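示教数据的瓶颈在人手,却总被记在模型账上

阅读时间:9 分钟

过去一年里,我审过不少桌面操作任务的示教方案,大多出自同一个模子:先定任务清单,再定每项任务的条数,然后招操作员,按条计酬。模型训练出来效果不好,讨论立刻转向网络结构、动作表示、图像分辨率。示教过程本身很少有人复盘。我的看法是,在目前的数据规模下,示教环节的问题比模型环节的问题更大,也更便宜就能改。

先说两种常见做法。一种是手把手拖动,即把机械臂切到零力或低阻模式,人直接握住末端或手柄走完轨迹。另一种是遥操作,操作员通过主臂、手柄或其他输入设备控制从臂。两者经常被当成同一类数据混在一个训练集里,格式一致,字段一致,加载代码都不用改。但它们记录的是不同的东西。

拖动示教时,人的手直接感受夹爪与物体的接触。香蕉模型碰到盘沿,手上马上就知道,于是抬高一点再放。这个修正发生得很快,幅度也小,轨迹上往往只留下一个不起眼的弯。遥操作时,多数设备没有力反馈,操作员靠看。看到盘子被推动了,才知道压低了,再退回来重放。修正晚,幅度大,轨迹里多出一段明显的停顿。混在一起训练,策略学到的是两种修正习惯的平均,而这个平均在物理上没有对应的操作者。

我并不主张放弃其中一种。拖动示教也有自己的毛病:人的手和前臂会进入相机视野,训练时画面里有手,部署时没有;另外,人拖动的是末端,关节构型由阻力分布决定,常常落在部署时控制器不会选的位置上。遥操作在这两点上干净得多。我主张的是分开存、分开标、分开评估,合并之前先证明合并有收益。

去年 10 月我们在 Stekum 项目里做过一次对照。任务是把玩具水果放进盘子或碗里,桌面布置相同,相机位置相同。一共收了 1124 条遥操作示教,随后按操作员和操作质量筛选,挑出一个只有 100 条的子集,单独训练一版。两版策略各自在没见过的物体摆放上测试。小子集那版放置成功的次数略少,但失败方式规整得多,基本集中在夹取圆形物体时打滑。全集那版的失败散在各处:悬停不下、夹爪提前张开、到了盘子上方又折返。前一种失败可以针对性地补数据,后一种连补什么都说不清楚。对工程来说,我宁愿要前一版。

折返这个现象值得多写几句。回看原始记录,原因并不复杂。有三位操作员习惯在放下之前先退一下,确认视角,再前进。退的动作在单条示教里完全合理,人需要看清盘沿。但相机看到的画面里,没有任何信息能区分“退之前”和“退之后”。策略只看当前帧,于是在同一个位置上既学到前进又学到后退。加长历史窗口可以缓解,代价是推理变慢,而且会引入对历史动作的依赖。更直接的办法是给操作员换一个视角合适的监视画面,让他不需要退。改一块屏幕的摆位,比改一版网络省事。

由此引出第一条具体主张:操作员看到的信息,应当尽量与策略看到的信息一致。操作员如果站在桌边,可以侧头,可以绕过夹爪看后面,那么他依据的就是策略永远拿不到的信息。示教看起来流畅,训练出来却莫名其妙。让操作员只看相机画面来操作,示教会变慢,成功率会下降,前几天操作员抱怨很多。但收上来的数据是可学的。Gadden 那套工作站出厂时默认把监视器放在操作员正前方,现场常被挪到一旁,方便人直接看桌面。我每次都要求挪回去。

第二条主张关于计酬。按条计酬等于奖励短轨迹。操作员很快就会发现,物体摆在离夹爪近、朝向顺手的位置时,一条示教最快。于是初始状态的分布慢慢收缩,收缩得很安静,从条数统计上完全看不出来。Flarketti 的采集软件能把每条示教的初始物体位置画成散点图,这个功能在菜单里藏得很深,我认为应当放在首页。初始摆放应由程序随机给出,操作员照着摆,摆不到位的重摆。按工时计酬,同时抽查质量,总成本会上升,但每条数据的价值上升得更多。

第三条主张关于失败。不少团队把失败的示教直接删除,只留成功的。夹空、滑落、碰倒,这些片段里恰好包含策略在部署时最常进入的状态。合理的做法是保留失败后又恢复成功的示教,在恢复段上加权;没有恢复的也不删,标注后存档,至少可以用来训练成功判别器。我们给恢复段单独编了一个标签,标注规则写了 32 页,多数篇幅用来界定“恢复从哪一帧开始”。写得啰唆,但不写清楚,不同标注员给出的起点会相差很远。

反对意见我大致清楚。最常听到的是:数据量足够大时,这些差异会被平均掉,没有必要在单条质量上花力气。这个说法在语言和图像上有过支持,搬到操作任务上需要另外证明。操作数据的误差是闭环累积的,一个偏差会把机械臂带到训练集没有覆盖的状态,然后下一个偏差更大。平均掉的是标签噪声,系统性的操作习惯平均不掉。如果二十个操作员都喜欢先退一下,再多的数据也只会让策略更坚定地先退一下。

还有一种意见认为,示教只是冷启动,后面有强化学习兜底。这个我部分同意。在仿真可信的任务上,示教质量可以放低。但软物体、液体容器、带盖的瓶子,仿真与实物的差距仍然明显,真机上的强化学习又受磨损和人工复位的限制,跑一晚上得到的有效交互并不多。示教差,起点就低,后面每一步都要为此付费。

设备选型上也有可以商量的地方。Mohamedi 主臂的关节阻尼偏大,操作员连续工作约 32 分钟后动作明显变粗,收尾阶段的放置精度下降。我的处理是缩短单次时长,把疲劳段的示教单独打标,训练时先不用。有人认为疲劳数据也是真实分布的一部分,我不同意。策略不会疲劳,没有必要让它学一份疲劳的轨迹。

最后谈标定。手眼标定漂移是示教数据里最容易被忽略的污染源。相机支架被碰一下,之后所有画面与关节角的对应关系就变了,而操作员看着画面操作,会不自觉地补偿,示教照样成功。数据检查也照样通过。等到部署时才发现夹爪总是偏向同一侧。每次开工前用固定点核对一遍,花的时间很短,应当写进采集软件的启动流程,不通过就不允许录制。
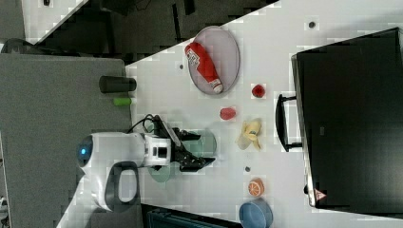 核对结果要随示教一起保存,单独存一份日志是不够的。日志会丢,会改名,会在迁移存储时与数据脱开。把标定参数和核对误差写进每条示教的元数据,多占的空间可以忽略,出了问题可以按误差大小回筛,受影响的那一段剔除后重训即可,不必整批作废。

相关文章
遥操作延迟的测量方法与常见误区
拖动示教中的人手遮挡:裁剪、补全还是重采
Stekum 项目标注规则修订说明
夹爪开合信号该用连续值还是二值
桌面任务的初始状态随机化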